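Tiempo de lectura: 4 min

Diciembre – por Teresa Gilmartin

Normas básicas para doblar ropa con brazos robóticos en casa o en un taller pequeño

En el taller de Prarthorpe doblamos camisetas deportivas con brazos de pinza desde hace dos temporadas. Las normas que seguimos caben en una hoja pegada junto a la puerta.

Despeje la superficie antes de dar corriente. Fuera tazas, tijeras, perchas y teléfonos. Conviene una tela lisa de un solo color, bien tensada, que contraste con la ropa.

Marque en el suelo una línea a 375 mm del alcance máximo del brazo. Con el equipo en marcha no se cruza. Si una prenda se cae, primero parada y después se recoge.

Sujete los cables a lo largo del brazo y deje holgura en las articulaciones. Un cable que cuelga acaba enganchado en una manga. Revise también los conectores de la muñeca; en Drurndale cambiaron uno entero por no apretarlo a tiempo.

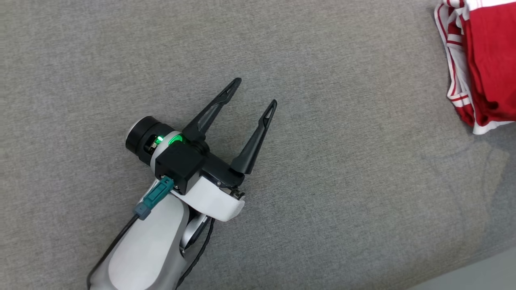 Pinzas sujetando la tela, dedos negros:

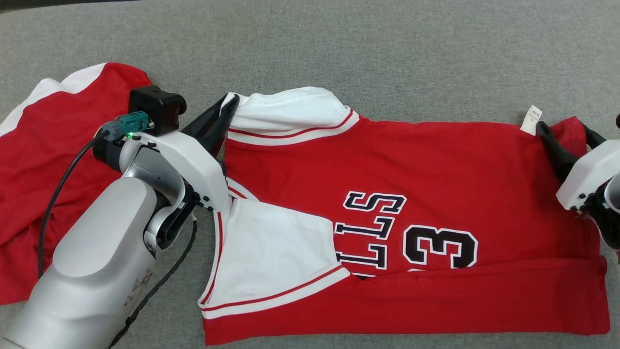
¿Cada cuánto hay que limpiar los dedos de la pinza?

Cada 20 prendas, con un paño seco y el brazo parado. La pelusa se acumula en las puntas y la tela empieza a resbalar. Si la prenda lleva apresto o suavizante, adelante la limpieza.

Fuerza de cierre: empiece por la más baja y suba un punto solo si la tela se escapa. Los estampados gruesos se marcan – mejor coger por el dobladillo o por el ribete.

Los niños y los animales, en otra habitación. El botón de parada, al alcance de la mano y nunca detrás del brazo. Pruébelo cada mañana.

Cada 1600 ciclos, revisión completa: tornillos de la muñeca, holgura de los dedos, estado de los cables. Nosotros lo apuntamos en un cuaderno Keogh, con la hora y las iniciales.

Este sitio utiliza cookies propias y de terceros. Aceptar | Configurar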